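How Does a Cactus Drink When It Never Rains?

Imagine going months without a glass of water. You couldn't do it, and neither could your dog or a tomato plant. But a cactus can! Let's find out how, because cacti have some of the best tricks in the whole plant world.

First, a little warm-up. Cacti come in all sorts of shapes. Some are round like a ball, some are flat like a pancake, and some grow straight up in a column.

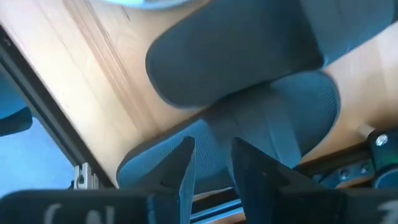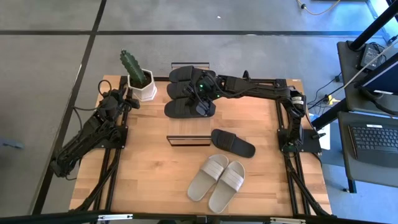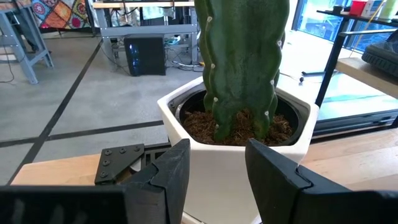 The third picture is the one for looking at ribs, so keep it in mind when you get to the part about accordions.
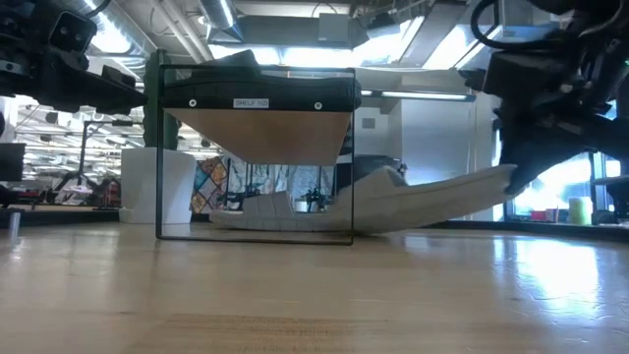 Yolanda Castaño wrote to ask whether it's true that a thirsty traveler can chop the top off a cactus and scoop out a nice cool drink. She had seen it in a cartoon and so had everyone in her class. Great question, Yolanda! The answer is no, please don't. There is plenty of water in there, but it's held inside a thick, slimy pulp, a bit like the inside of a cucumber that has gone wrong. In many cacti the pulp is also full of chemicals that can give you a terrible stomachache. The cactus saved that water for itself, and it does not want to share.

So how does it save it?

A body like an accordion

Have you ever seen somebody play an accordion? The sides are folded, and the folds open and close as the player pulls and pushes. Lots of cacti have folds too. We call them ribs. When it rains, the stem soaks up water and the ribs spread apart, so the plant gets fatter without splitting its skin. In the dry months the water gets used up bit by bit, and the folds squeeze together again.

Ribs help in another way as well. When the sun is on one side of a rib, the other side can be in the shade, so the cactus carries its own little patches of shadow wherever it stands.

Where did the leaves go?

Most plants have wide, flat leaves for catching sunlight. Leaves are wonderful, but they leak! Water slips out through tiny holes and drifts off into the air. In a rainy forest that's fine. In a desert it would be a disaster.

Over millions of years the leaves of most cacti became spines. Yes, those sharp prickles are leaves, or at least they used to be! They grow out of small bumps called areoles (say it like this: AIR-ee-oles). Only cacti have areoles, which makes them a handy clue. If a prickly plant has no areoles, it's something else that learned the same trick.

Spines keep hungry animals away, and a thick coat of them can shade the stem. In some foggy deserts, drops of water even gather on the spines and trickle down to the roots.

With no proper leaves, something else has to make the food. That job goes to the stem, and that's why it's green.

Holding its breath all day

Now for my favorite part. Plants need to take in a gas called carbon dioxide to make food, and to get it they have to open those tiny holes, which are called stomata. Most plants open them in the daytime. But a desert day is hot, and opening up would let a lot of water escape.

So a cactus waits! It keeps its stomata shut while the sun is blazing and opens them at night, when the air is cooler. It stores the carbon dioxide until morning, and then it uses the sunlight to turn it into food.

Roots that race the sun

You might guess that a cactus has roots going down and down to find water deep underground. Some do have one long root, but many cacti spread their roots out wide, just under the surface. Desert rain often comes in a quick burst, and the sun dries the ground again fast. Shallow roots can grab the water before it's gone. Some cacti even sprout extra little roots after a storm and drop them when the soil dries out.

Try it yourself: the waxy skin test

A cactus has a waxy coat that helps keep water in. You can see how well a coat like that works.

You will need 2 paper towels, some water, a sheet of wax paper, and 3 paper clips.

Wet both paper towels and squeeze them until they stop dripping. Lay one out flat on a tray. Roll the other one up in the wax paper, fold over the ends, and close it with the paper clips. Leave them side by side until the next day, then unroll the wrapped one and feel them both. Which is your cactus?

If you have a cactus at home

Put it in a bright window and use gritty soil that lets water run through. Water it well, then let the soil dry out completely before you water it again. In winter it needs even less. Too much love from the watering can is the most common way that house cacti die, because the roots rot when they stay soggy. And if you have to move it to a bigger pot, ask a grown-up to help and wrap the stem in a folded newspaper first. Ouch!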